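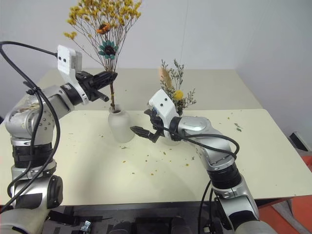 Two arms on one table meant two of everything on the order form, Darcy Whitelaw reckoned, and the quote we had been carrying round all morning only covered one set of spare fingers. That was put to our hosts before anyone had taken a coat off, and it set the tone for the visit.

Five of us went to see the Naston workshop in December. We are looking at whether to put a two-armed station into the packing room at Nutadlow, where we make up dried flower arrangements and gift boxes, and the purchase has to be settled before the spring orders start. Corey McKinnon had asked for the visit to be built round our sort of goods and not the usual blocks and cartons, so we had sent a box of our own dried stems ahead.

The left arm had hold of a bouquet by its stem, with the stem in the neck of a small white vase, and the right arm was open and reaching towards the vase. The yellow heads on that bouquet are among the most brittle things we sell. There were crumbs of yellow and orange petal across the front table, and Huia Treloar wrote "waste" in her notes and underlined it. We lose petals by hand too, but we have never measured how much, and she wants that done in our own packing room before we compare.

We asked about cycle time. The engineer would not give a figure for finished arrangements and said we should not plan on one until our own stems had been through a proper trial. A trial takes 28 working days, including set-up, and is charged separately. The charge comes off the price if the station is bought within the same financial year. For us that means the trial would have to start in January.

Most of the talk after that was about what is in the price and what isn't. Included are both arms, the base they are mounted on, one pair of grippers, the cables and the first installation visit. Not included are the tables, guarding, replacement fingers, electrical work on our side and any training after the first session. Nahuel Gallardo had a list of these from a previous purchase and went through it line by line. It took most of an hour and was the most useful part of the day. Two items were new to us:

Finger pads. They are treated as a consumable. We were quoted 85 pounds a pair, and the engineer suggested keeping four pairs in stock for brittle goods.

Cables. These run along the outside of the arms. We asked what happens when one catches or wears through. A replacement is a same-day job if the part is on the shelf, so we should buy a spare of each with the station.

Helmi Kallio raised the floor space. Our packing benches are against a wall and the station needs access on more than one side. There is room if the ribbon store is moved, and nobody had budgeted for that. She will get a price from the joiner.

Lunch was sandwiches in the meeting room. Parking at the site is poor and anyone going back should use the rear entrance.

In the afternoon we were shown the Pryor software, which comes on a yearly licence. The first year is in the quote. After that it is a running cost and should be in the maintenance line, where at present we have nothing. We asked whether the arms would still work if the licence lapsed. They will run the jobs already stored but new ones cannot be added. With the number of designs we change each season, we would have to keep paying.

We also have the Zenico quote, for a single arm with a turntable. It is cheaper to buy and takes less room. Corey's view is that holding the vase with one arm and the stem with the other is what we would be paying extra for, and that we should see whether a simple clamp for the vase does the same thing. Zenico will let us bring our own vases to try.

Power came up last. The station we saw runs from a 400 volt supply, and our packing room has only ordinary sockets. The supply would have to come across from the drying room. Darcy is getting a price for that.

Actions from the day: Huia to weigh petal waste at the benches over two weeks. Nahuel to ask Naston for a revised quote with spares and second-year licence shown separately. Helmi to price moving the ribbon store. Corey to arrange the Zenico visit. The revised figures go into the draft budget when they arrive, and the deposit is on hold until then.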